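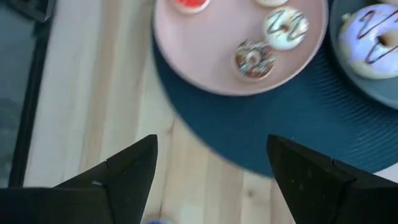 Dark teal placemat on pale wood.

Relining an unlined linen-wool jacket: worth doing?
Last updated: Jun 19, 2021

hemfacing
I have an unlined Janwood jacket in a linen-wool mix, bought second-hand. The cloth is good but it catches on shirt sleeves and rides up at the elbow. I'd like a lining in the sleeves and possibly across the shoulders, nothing below that. The jacket weighs 619 g on the kitchen scales. Has anyone added a partial lining afterwards, and what did you use?

tolliver_k
Yes, twice. Cupro both times. Polyester taffeta is cheaper and lasts longer under abrasion, but it holds moisture against the arm and you will notice it by July. Cut the sleeve lining on the same grain as the sleeve, add 1 cm of ease at the hem and fold it into a small pleat. Without the pleat the cuff pulls inward when you bend your arm.

Marrow Street
Disagree on cupro for this. It frays badly, and on an unlined jacket the seam allowances are usually bound, so you have very little to attach to. Viscose twill is heavier and much easier to handle by hand. Are the armhole seams bound or overlocked?

hemfacing
Bound, with a bias strip in a similar colour. The strip is stitched through both allowances.

Marrow Street
Then leave the binding where it is and fell the lining over it. Don't unpick. Bias tape that has been pressed flat for years won't go back on evenly.

tolliver_k
It adds bulk at the underarm, though. I took mine off, trimmed the allowance to 9 mm and felled directly to that. Sits flatter.

Marrow Street
And if the lining is ever removed, there's a raw edge. On linen-wool I wouldn't trim anything. The weave is too open.

ostler
Cost, if you don't want to do it yourself: Calado in Grellstead quoted me for sleeves plus a half back. It came to nearly what I paid for the jacket, a Zurkance one, so I left it. Their cutter, Lourenço Macedo, was straightforward about it. He said an unlined jacket is drafted with less room in the sleeve head, and that a lining can make it feel half a size smaller. He suggested wearing a thin shirt with a smoother finish first.

hemfacing
The sleeve head point is useful. I measured the upper arm and there's 3 cm of spare width with a shirt on. Is that enough?

tolliver_k
Enough for cupro. Tight for twill.

Marrow Street
Fine for either if the pitch of the sleeve is right. Tack it in first and wear it for an hour before felling.

hemfacing
Going with cupro, sleeves only, binding left on. I'll tack the first sleeve and check the elbow before I cut the second.

Reader comments

Pell: Wash or steam the cupro before cutting. It shrinks in length.

j_ardin: Same problem with mine. A shirt in a closer weave fixed it without any sewing.

Quillon: Which thread did you use for the felling, tolliver_k? Silk or cotton?

Get new threads by email once a week. You can unsubscribe at any time.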